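Lista de verificación previa a la recogida de demostraciones
Celda 2, tarea «cable de red en caja de dos puertos»
Proyecto Plurance, planta de Aranda
Revisa: Ximena Herrera. Turno de lunes, 7:30

1. Parada de emergencia. Conforme. Probada desde ambos mandos.
2. Límite de fuerza de cierre. Conforme. Sin cambios respecto al turno anterior.
3. Fijación de la cámara de muñeca. Conforme. Tornillos reapretados; marca de pintura alineada.
4. Superficie de trabajo. Conforme con observación. Quedan motas oscuras junto al cable. Limpiar antes de la serie siguiente.
5. Estado de los dedos. Conforme. Textura interior sin desgaste apreciable al tacto. Mota clara en el dedo derecho; retirar con paño seco.
6. Posición de partida. Pinza abierta, cable entre los dedos y sin contacto con ellos. Conforme.
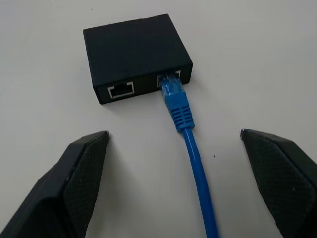 Punto 6. Vista de muñeca, cable azul en el puerto derecho, puerto izquierdo libre.

7. Orientación de la caja. Conforme. Se admite giro leve; variarlo entre episodios según la hoja de Stodero.
8. Registro. No conforme. El episodio 1938 se guardó sin etiqueta de resultado. Los episodios 43 y 44 de la serie de prueba comparten nombre de operador y deben separarse antes de subirlos a Skilamel.
9. Sincronía entre vídeo y posición de la pinza. Conforme.

Comentarios
Los intentos fallidos se conservan con su etiqueta; no se borran ni se recortan. Si el operador toca la caja con la mano durante la grabación, el episodio se anula completo.
B. Villanueva: corregido el nombre de operador en el 44. El 1938 sigue pendiente de revisar el vídeo. No iniciar la serie larga hasta cerrar el punto 8.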